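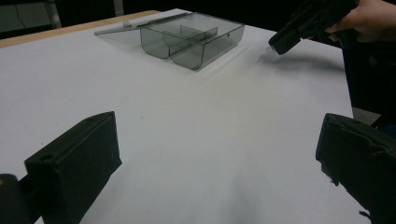
A subscriber in Goel wrote in after the last issue to ask why a parcel she returned on a Monday was not refunded until the second week after, when the tracking page had shown it as delivered the whole time. Her order came from one seller on the Vulero marketplace, she said, and the refund notice came from a different company name. Several other readers have sent versions of the same question, so this item covers how returns are now handled on Vulero and what changes for sellers in September.

Category: Marketplaces / Logistics
Shares: 50 | Comments: 7

Vulero closed its own returns desk at the end of last year and moved the work to Wotar, a returns processor with one large site in Trotcombe and a smaller intake point in Goel. Sellers on the marketplace were moved over in batches. The last batch went across this spring. From the buyer's side very little looks different: the return is still opened from the order page, the label is still printed at home or at the drop-off counter, and the refund still goes back to the original payment method. The label address and the sender name on the refund notice are what changed.

The delay has to do with how the two systems define delivery. The carrier marks a parcel as delivered when the driver's load is signed for at the intake dock. At that point the parcel is one of many in a rolling cage and has no record of its own in the Wotar system. The record is created at first scan, when the parcel is taken out of the cage and its label is read. The refund clock in the Vulero seller terms starts at first scan. In a quiet week the gap between the two is a few hours. After a sale it can be several days, and for parcels that enter through Goel there is a further transfer to Trotcombe before inspection.

After first scan the parcel goes through three stages. The first is identification, where the item is matched to the order line. If the return code is missing or the label has been taped over, the parcel goes to a manual queue. The second is grading. The third is disposition, meaning the decision to restock, resell at a discount, send back to the seller, or scrap. The refund is released when grading is complete. It does not wait for disposition, although the notice to the buyer often lists both together, and this has led some buyers to think their money was held until the item was resold.

Grading uses four codes. A is unopened. B is opened, complete and unmarked. C is opened with a missing part, a mark or damaged packaging. D is not fit for resale. A and B are refunded in full. C and D go to the seller, who has two working days to accept the grade or propose a deduction. If the seller does nothing, the refund is released in full on the third working day. Sellers who sell low-priced goods should look at this closely — on an item with a small margin, the time spent answering a C grade may cost more than the deduction is worth, and a standing rule can be set in the account to accept all C grades under a chosen price.

The standing rule is found under Orders, then Returns, then Automatic decisions. It is off by default. It applies only to returns opened after the rule is saved, so anything already in the queue must still be answered by hand. Sellers with more than one storefront must set it in each of them, as the setting is not shared across the account.

Fees are the part of the arrangement that has drawn the most complaints. Under the current terms, sellers pay a flat handling charge per parcel, no matter how many items are inside. From September the charge will be applied per order line. A parcel with one item costs the same as before. A parcel with four different items will be charged four times. Vulero's stated reason is that each line has to be matched and graded separately, which is a fair account of the work involved. For clothing sellers, whose buyers often order several sizes and return most of them, the effect on cost will be large.

There is a volume threshold. Accounts with more than 1000 returned lines in a calendar quarter move to a lower rate for the lines above that number. The threshold is reset at the start of each quarter and unused volume does not carry over. Lines are counted on the date of first scan, so a parcel posted in the last days of a quarter may fall into the next one.

To give an idea of scale, we went through the returns export of a mid-sized home goods store that agreed to share its file with this newsletter. The store had 2456 orders in the quarter, and 1179 order lines came back. Under the present terms it paid by the parcel. Under the new terms, all 1179 lines would be charged, with the 179 above the threshold at the lower rate. The store sells many items in sets and bundles, and a bundle listed under a single product code counts as one line. The same goods listed under separate codes count as one line each. Sellers who have split their bundles for search reasons may want to work out whether the extra visibility is worth the added charge.

The export itself needs some care. The column headed "received" holds the carrier's delivery date and the column headed "opened" holds the first scan date. These names were carried over from the old returns desk and have not been corrected. Anyone who is checking refund times against the terms should use "opened". The file also lists a parcel twice if it was moved between Goel and Trotcombe, once for each site, with the same return number. Duplicate rows should be removed before any totals are made. The September invoices will be built from the grading records and not from this file, so the two may not match line for line.

Some points for sellers to settle before the change:

Check that every product has a weight and a main photo in the catalog. Items without them are sent to manual identification, and from September the manual step carries its own surcharge.

Review the return reasons shown to buyers. The "other" option sends no code to the processor and has the same result.

Decide who will answer C and D grades over the fall sale period. Two working days is a short window for a store that packs its own orders.

Read the section on seller returns again. Items graded D are scrapped after 30 days unless the seller has asked for them back, and the return freight is paid by the seller.

For buyers the advice is shorter. Use one label per return number and do not combine two returns in one box. The second return will be logged as missing until someone matches it by hand. Keep the drop-off receipt until the refund has posted. If the order page still shows "in transit" five working days after the carrier shows delivery, open a case through the order page and not by email, as the email address on the refund notice is not monitored.

On the subscriber's case, the order page she forwarded shows the parcel signed for at Goel and first scanned at Trotcombe six days later. It was graded B the next morning and the refund was released that afternoon. The bank took the remaining time. By the terms as written the refund was on schedule. The terms do not set any limit on the time between delivery and first scan, and the September version, in the draft dated May 28, 2026, does not add one. We have asked Vulero whether a limit is planned and will print the answer if one arrives.

Sellers can file comments on the draft from the Policies page of the account until the end of next month. The form accepts plain text only and times out after a short idle period, so longer comments should be written elsewhere and pasted in.

Filed under: returns, seller fees, Vulero, Wotar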